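Progress Report to the Tosta Fund
Trallosora Regional Teacher Development Program
Reporting period ending January 2019
Submitted 8 February 2019 by Sun-ja Yeon, Program Manager

1. Status of the program

The program supports in-service training for secondary school teachers in the Garkden district and assists participating schools in having that training recognized toward salary and grade advancement. All activities in the current work plan have started. The training component is on schedule. The recognition component is behind schedule for the reasons given in section 3.

Nine schools have signed participation agreements with the Program Office. The last to do so, Szűcs Secondary School, joined after its governing board approved the release of teaching staff for two afternoons a month. With its entry the district is fully covered, and no further schools will be admitted under the present grant.

2. Training delivered

Each participating teacher is expected to complete 60 hours of instruction over the school year, divided between group sessions at the district center and supervised work in the teacher's own school. At the end of the period 200 teachers were enrolled. Attendance at group sessions has been satisfactory in mathematics and the sciences. It has been weaker in languages, where several sessions coincided with oral examinations. The timetable for the second half of the year has been revised and was sent to all principals in January.

The mentoring guide was issued in its final form. Comments from mentors led to two changes: the observation form was shortened, and the section on feedback meetings now comes before the section on record keeping. 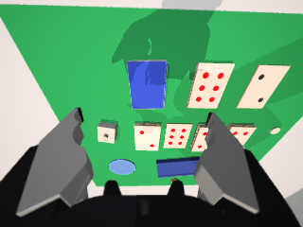
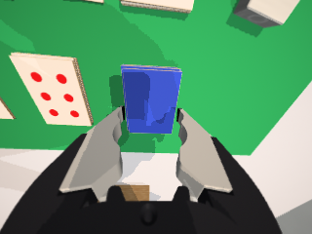 Views from computer simulation 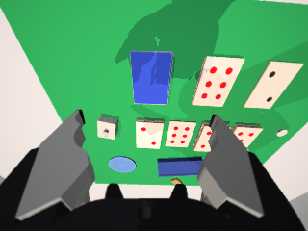
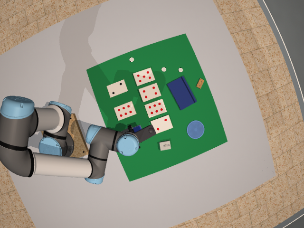
3. Recognition of completed training

Under the agreement with the district education office, certificates issued by the program were to be accepted for advancement from the start of the calendar year. The office has since asked for a separate statement of learning outcomes for each subject. Fikri Manurung, who leads this component, has prepared the statements for mathematics and history and expects to submit the remainder before the spring recess. Teachers who have already completed their hours will not lose credit - the office has confirmed in writing that recognition will be applied retroactively.

4. Budget

Spending remains within the approved limits on all lines except travel. The overrun on travel amounts to 3000 dollars and results from additional mentor visits to the two most distant schools. We request the Fund's approval to cover this amount from the printing line, where the decision to distribute the mentoring guide electronically has produced a saving. No change to the total grant is requested.

5. Work planned for the next period

Group sessions will continue under the revised timetable. The Program Office will complete the outcome statements, hold a meeting of school principals in Garkden and begin the teacher survey required under the grant agreement. A draft of the survey will be sent to the Fund for comment before it is distributed.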